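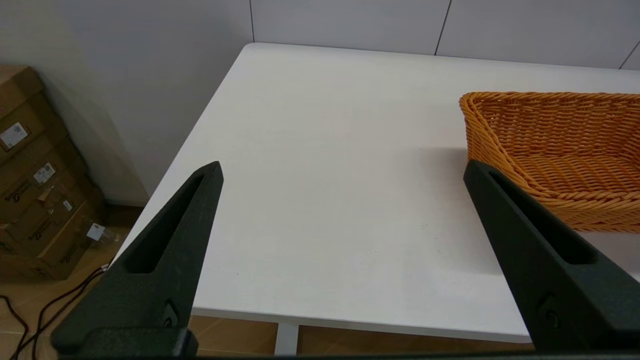
How often should the finger screws on the Kivel be checked?
Every 46 hours of running, and again after any finger change.

Grímur Mikkelsen wrote:
> Ours has done more than 2000 cycles and the left finger has a bit of play at the base. Is it the screw or the bush?

Try the screw first – ours had backed off a quarter turn. Clean the thread, one drop of threadlock, then re-zero the opening.

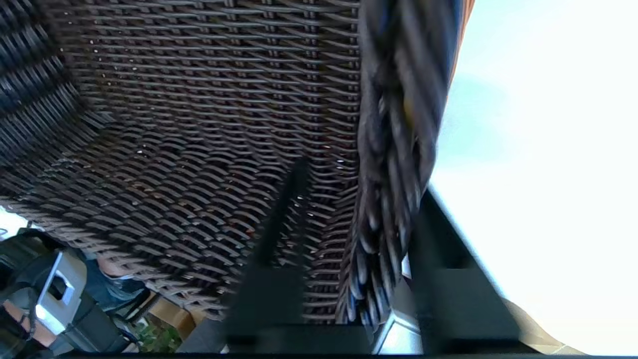 If the play is still there after that, it's the bush. Jiltley stock it as part 626 and it takes seven minutes to swap. Leave the wrist camera plugged in while you do it.

Ó Dálaigh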